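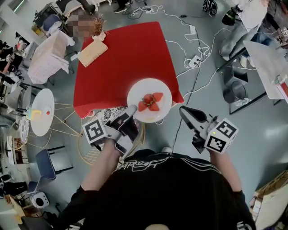
Breakfast assistant wanted, Winum Guest House

We are looking for one person to help with our breakfast room from May. You prepare fruit and bread, lay the tables and wash up after the guests. The work is 24 hours in a week, always mornings, and we start at 6:30. Experience is welcome but we can also teach you. You should speak some English and like to get up early. A room in the staff house is possible for 700 per month, with heating included.

Please write some lines about yourself to Hanne Eskola at the reception, or come by after 9.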